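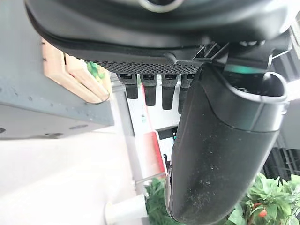
The Wivisero 20 is a wrist-mounted picking attachment for compact robot arms, supplied by Prisaner for use in kitchens, conservatories and small growing rooms. It is intended for buyers who wish to know which plant care chores may be given to a machine today and which should remain with a person. Small fruit is a demanding test of this question. A red chili pepper among broad green leaves is easy to distinguish by color, but one pod may hang in full view while another sits higher and partly hidden by foliage, and the attachment must treat the two cases differently.

Suitable tasks

The attachment is approved for picking ripe peppers and similar small fruit from potted plants, for removing loose leaves from the soil surface, and for moving empty pots weighing up to 565 grams. Plants should stand on a level surface within reach of the arm. Picking speed is modest. An experienced person will clear a plant sooner, and the attachment is best used where work can proceed unattended between other duties.

Tasks not yet supported

Pruning, tying stems to supports and repotting are not supported. Household work outside plant care, including dishwashing, laundry folding and the clearing of tables, has been studied by our applications group and is not offered at this time. Results in these areas vary too widely from one home to the next for Prisaner to publish a performance statement.

Trial results

Before release, the attachment was operated at the Simiyu test house on mature pepper plants. Of 1000 picking attempts on fully visible fruit, 565 ended with the pod in the tray and the stem undamaged. Fruit covered by leaves was excluded from this trial and will be the subject of a separate report in June. Customers are advised to inspect each plant after a session and to pick any remaining fruit by hand.

Installation and care

The attachment connects to any arm fitted with the Skukico wrist plate. Installation takes 20 minutes and requires the hex key provided. Wipe the fingers with a soft, damp cloth after each session. Do not use solvents or immerse any part in water. Bright light directly behind the plant may reduce color recognition, and a shade should be fitted where necessary.

Ordering

Part number: 3297
Supplied with: attachment, hex key, collection tray, printed manual
Not supplied: robot arm, wrist plate
Warranty: one year, parts and labor

Page last revised 2019-04-11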